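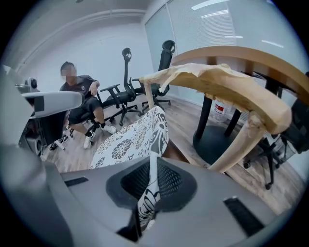 3.2 Condition of seating in shared offices

Coverings fail well before frames do. In the Ekent survey we looked at 51 chairs in shared offices and recorded the state of the top rail, the seat and the legs or base separately. A chair was marked as worn if its covering had split, peeled or come away at any point, however small the area.

Older wooden chairs with a covered top rail did worst on this measure. The rail is where people put their hands when they pull a chair out, and the covering tends to go there first (Figure 2). Once an edge has lifted, small pieces catch on sleeves and the torn area grows. Patterned seat fabric was harder to judge, as marks do not show up well against a dark print, and two assessors often gave different scores for the same cushion. We therefore left print fabrics out of the staining score but kept them in the count for tears.

Figure 2. Wooden chair with a torn and peeling top rail and a floral cushion; black office chairs on wheeled bases behind.

Wheeled office chairs were scored on the same form, with an added line for the casters. Of the chairs marked as worn, 9 were still in daily use and their users had not asked for a replacement. When asked why, most said that the chair was comfortable enough or that they had stopped noticing the damage.

Repair costs were taken from the Scanlon price list for September. Re-covering a top rail was priced as one job whatever the size of the tear, so an early repair costs the same as a late one. This differs from the Kovura study, where repairs were charged by area and small tears were usually dealt with within the month. The effect of pricing on how long damaged chairs stay in use is taken up in Section 4.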